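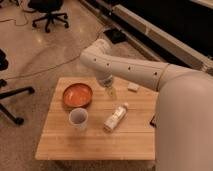 Tuesday, Lumville bench, pick-order runs

Came in a bit after lunch and finally had the table to myself, so I got on with the comparison Ans Van Beek and I have been promising each other since the start of July. For anyone reading who wasn't in on that conversation: we want to know if the Foron planner does better when it picks its own order of objects, or when we hand it the order and let it worry only about the motion. Same objects both ways: the orange bowl, the white cup, the bottle on its side, and the little white block toward the back.

Condition A (planner chooses): 28 runs, 20 good. I call a run good if every object it goes for ends up lifted and set down again without a nudge from me. I was pretty strict and threw out one I badly wanted to keep, where the cup wobbled and then stood up again very prettily. Sorry, cup.

Condition B (order given): 7 runs so far, 2 good. Now that is a lot worse than I expected, and I'd beg everyone not to quote it yet! Seven is a tiny number, and I have a strong suspicion about the bottle. Left to itself the planner nearly always saves the bottle for last. My fixed list put it second, and with the cup still standing that close the approach comes in at a mean angle, the fingers touch down on the cap end, and the whole thing rolls. Once it has rolled, the pose estimate is stale and the rest of the run is just politeness.

So the comparison as I set it up is muddled. I'm partly measuring "given order" and partly measuring "my bad order". Ans said more or less this over the phone in half a minute, after I'd spent over an hour squinting at the logs, bless her.

Things to do before the next session:

Shuffle the given orders, one fresh shuffle per run, and write the seed in the log header this time.

Re-estimate the pose after every placement in both conditions. It costs a little time per run and I think we can live with that.

Bottle label up at the start of each run. I wasn't consistent and I can't reconstruct it now.

Ask Gilbert if the Rerkent logger can keep the gripper width along with the joint angles. Half my guesses about the slips would be settled by that one column.

Small note on the block: it was the easiest object by a mile in both conditions, even that far back on the table. I had braced for trouble on something so flat. I left the approach height alone all afternoon, so please leave it alone too until B is finished.

Logs are in the shared folder under pick-order, A and B kept separate. The B folder has one false start in it where I hit stop too early; it isn't in the seven.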